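Last updated: September 14, 2021

Mukport guest floor, room turn notebook

Second visit with the Clusent unit. Writing this fast before handover, will tidy later (probably not).

Setup ok. Limix scheduler still thinks a room turn is one block of time, so the attendants get their next room pushed to the phone while the robot is still in the last one. They hate this and they're right. Asked for a hold button, ticket is in.

Wrist camera view when the hand goes in close – useless for grading linen. We wanted it for spotting stains and hair. Can't do it at that range. Same thing we saw on the bench at Wada so not a Mukport lighting problem. 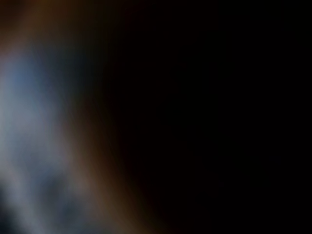

Wrist cam, close range. Blue-gray blur, brown around it, black on the right. No focus.

So stain check stays with the attendant. That's a bigger deal than it sounds. The plan on paper had one person minding 3 rooms with the robot doing soft goods. If a person has to look at every piece anyway, they're walking back in each time and the walking is what wears them out. One attendant put it to me plainly: she'd sooner make the bed herself then babysit. Wrote that down word for word in the interview sheet.

What they do like: not bending. Stuff on the floor and low seats is the part that gets their backs. 200 pieces handled in a long shift, nearly all of it below the waist by their own account. I'd put the robot on pickup only and leave the beds alone, at least until November.

Two-hand carry is the thing to get right for that. One-hand pulls on fabric stretch it and you lose the corner. 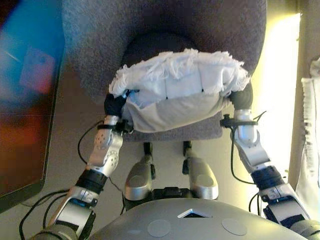
Also slow it down near people. The attendants stand well back when the arms come up and then they can't get to the cart. Speed is at 50 percent of max now, I'd try lower, see if they come closer on their own. Don't tell them to, just watch where they stand.

Pay question came up again. If a room takes longer with the robot in it, who eats that? Rooms per shift is still how they get scored. I said I'd raise it. Need to raise it before the next vist or we'll lose the good will we have. Supervisor wants a number, I don't have one and won't guess.
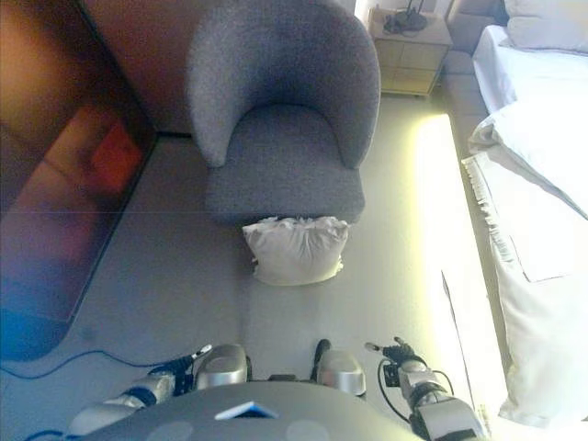
Room layout matters more than we planned for. The attendants know how to move around each room type without thinking, and none of that is in the task file. They'd pick different standing spots than we did. With the pillow on the carpet right up against the front of the armchair, they'd come at it from the side. We go straight on and end up with knees facing chair. And the blue cable across the carpet is a trip hazard for whoever shares the room, needs a rule before anyone works alongside – tape it or route it by the wall. Sun on the carpet too, note for whoever does the floor segmentation.

To do
- hold button, chase Limix
- pickup-only task list, 2 versions, let attendants pick
- scoring / pay, talk to Mukport management
- drop wrist cam from stain check in the spec
- cable rule

Battery log is in the other book.

Recent entries
Clusent unit, first visit to Mukport
Wada bench notes: wrist camera focus
Attendant interviews, blank sheet
Limix phone alerts, what the staff see

Contact the notebook admin | © Clusent field team | Back to top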